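The Irnamden Trial 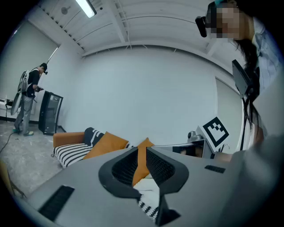
Sowmya Achari had flown in on Monday night and by seven the next morning she was at the test yard behind the Stelton building, holding a paper cup of coffee and looking at a robot that would not go up a ramp.

The robot was called Kos. It was a tracked machine the size of a large dog, made to carry medical supplies across bad ground. Stelton had built six of them. Four had been taken apart to keep the other two running, and of those two, one had a cracked battery tray. So there was Kos.

"It went up the ramp yesterday," said Dušan Dumitrescu. He was lying on his stomach on the gravel with his cheek near the left track.

"What changed?"

"I'm looking at what changed."

Ilir Berisha came out of the building with a laptop held open against his chest. He had written most of the navigation code and had slept on the break room floor, and there was a line down one side of his face from the edge of a folded jacket.

"It's the slope limit," he said. "Somebody set the slope limit to two degrees."

Dušan stayed where he was. "Twenty," he said. "I set it to twenty."

"You set it to two."

Dušan put his forehead down on the gravel for a moment. Then he got up and brushed off his shirt, and Ilir typed in the zero. Kos went up the ramp and down the other side and stopped at the fence.

Sowmya wrote nothing in her notebook. She worked for the people who had paid for the first year and might pay for the second, and she had been sent to watch the trial at Irnamden and come back with a yes or a no. The ramp was not part of the trial.

They loaded Kos into the van at eight thirty. Dušan drove. Irnamden was an old quarry two hours north, with a dirt track that ran from the gate down to the floor and up the far side. The course was 600 meters long. At the end of it was a folding table, and at the table was Sarahí Salinas, a nurse who had run a field clinic for most of her working life and who had agreed to be the customer.

She had brought her own folding chair. She had also brought a thermos, a hat, and a list.

"I want the red box," she said when they called her on the radio. "I want it right side up, and I want what's inside it to be below eight degrees when I open it."

"Understood," said Ilir.

"And I'd like it before lunch."

They set Kos down at the gate. Dušan strapped the red box onto the back and pulled on each strap twice. Ilir sat in the open side door of the van with the laptop on his knees. Sowmya stood where she could see both the screen and the track, and pressed the button on her watch when Ilir said go.

Kos did the first part well. It went down the quarry road at walking speed and found the gap between two boulders without slowing. At the bottom there was standing water that had not been there when they mapped the place in January. Kos stopped in front of it.

"It can cross that," Dušan said.

"It doesn't know how deep it is," said Ilir.

"It's four inches."

"It doesn't know that. I don't know that."

On the screen the machine was working out its choices. A thin blue line appeared through the middle of the water, then vanished. Another line appeared that ran all the way back to the gate. Then that one vanished too. Sowmya looked at her watch and looked up again.

"You could take over," she said. "You have the controls there."

"If I take over, the trial's done," Ilir said.

"Yes."

He took his hands off the laptop and put them under his legs.

Kos backed up about a yard. It turned left and drove along the edge of the water until it reached the quarry wall, where there was a shelf of broken rock barely wider than its tracks. The blue line came back, and this time it stayed. The machine tilted onto the shelf and Dušan said a word in Romanian. Small stones slid out from under the right track and went into the water one after another. It crossed the shelf in short moves, stopping between each of them, and came down on the far side with a bump that they heard from the gate.

After that there was only the climb. It stopped for good at 521 meters.

"Battery?" Sowmya asked.

Ilir checked. "Battery's fine. Right motor's hot. It shut itself off."

"How long until it cools down?"

"Twenty minutes. Maybe more."

The radio clicked. "I can see it from here," Sarahí said. "Is it coming?"

Nobody picked up the handset. Then they saw her get out of her chair at the top of the slope and start down the track, holding her hat on with one hand. She reached Kos, undid the straps, and opened the red box. She took out the thermometer and held it away from her to read it.

"Five degrees," she said over the radio. "Right side up."

Dušan looked at Sowmya. "Does that count?"

"It stopped short," Sowmya said.

"I've walked farther than that for less," said Sarahí, who had left her radio on.

Sowmya opened her notebook. She wrote down the distance and the temperature, and under that she wrote right motor, and then she asked Ilir how much a bigger one would weigh.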